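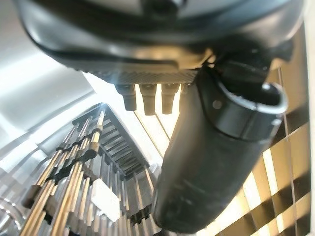 Shared shop's dishwasher arm gets its public day

Fidilari members had their home-built kitchen arm out on Saturday, September 30, 2023 - the one Ha-neul Moon and Kyu-ri Myung have been at since January. Parts bill so far: $2,298. The gripper ate $386 of that, mostly reprints of the fingers.

Moon says racks are the hard bit. "Plates are fine. Thin wire everywhere, shiny stuff, thats what throws it."

Code goes up once Jae-hoon Byun cleans it up. No date yet. Next build nite is open to non-members, bring your own laptop.
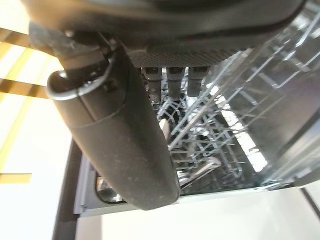
The gripper over the open dishwasher rack, a utensil lying among the tines.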